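Purance Goes Home to Home for Its Training Examples

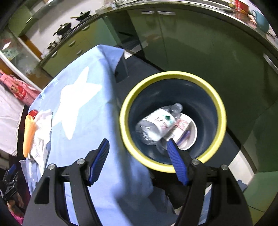 Clearing up around a kitchen table with the hand-held gripper.

Chaiwat Thaweesak runs data gathering at Purance. His team has visited 132 homes since March. "We want real kitchens," he said. "Ours at the office is too tidy."

Collectors use the gripper to clear tables and put trash in the bin. A visit usually yields some 12 usable examples. Thaweesak would like 2,000 in all before the next round of training.

"Bottles are easy to get," he said. "I keep asking people for more paper towels and wrappers."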